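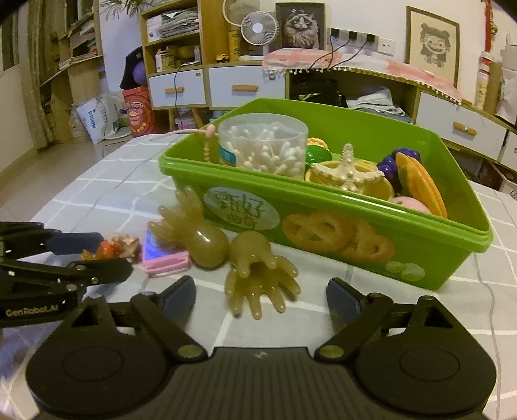
The Green Bin: Toy Storage and Sorting
Vumel Home Storage Gallery, set 3

The bin in this set is bright green, rectangular and open at the top, with flared sides and a thick rolled rim. It carries a printed label, 甄好曲奇, and a picture of pretzel-shaped cookies. It is now used for mixed small toys: play food, rubber creatures, bath items and whatever was on the floor at the end of the day.

Contents at the first stage include the purple grapes, a cream-colored starfish, a green ridged toy and a clear container of cotton swabs. The swabs are not toys and go back to the bathroom shelf. Two translucent rubbery pieces are on the cloth in front.

Open bins suit this kind of load. A lid slows down cleanup, and the tall pieces would keep it from closing anyway. The drawback is that small parts sink, so the bin should be emptied completely every 10 days.

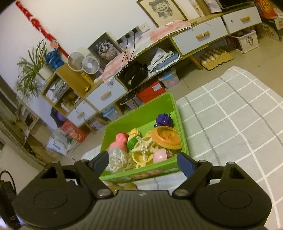
Delphine Wojcik
Storage editor, Vumel

Posted 4 November 2025

Low cabinet along the back wall, with white drawers, light wooden handles and open cubbies. The cubbies hold papers, clothes and a black storage bag. Two small white desk fans and a framed raccoon picture are on top. The green bin is in the foreground, with the corn cob and the starfish among the toys.

The cubbies are the obvious place for the toy bin once the papers are moved. Measure the opening at the rim, where a flared bin is widest, and leave 3 cm of clearance for fingers. Figures go in a separate container. They have thin parts — tools, hats, hands — that bend under heavier pieces.
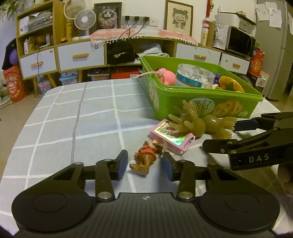
A shallow tray is enough for them, and it can share a shelf with flat cases and sticker books. Soft rubber toys should be kept apart from hard painted ones. Some soft plastics mark paint after long contact, and the marks do not wash off. Cuiping Fang, who set up the sorting order used in this set, allows up to 40 minutes for a full bin, wiping included.

Her order is hard play food first, then soft rubber, then figures, then anything that belongs in another room. Cookware pieces are left for the end and go back in upside down, so they do not collect crumbs and beads.

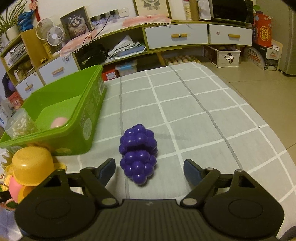

Purple grapes on the grid cloth, with the yellow toy pot upside down in front of the green bin.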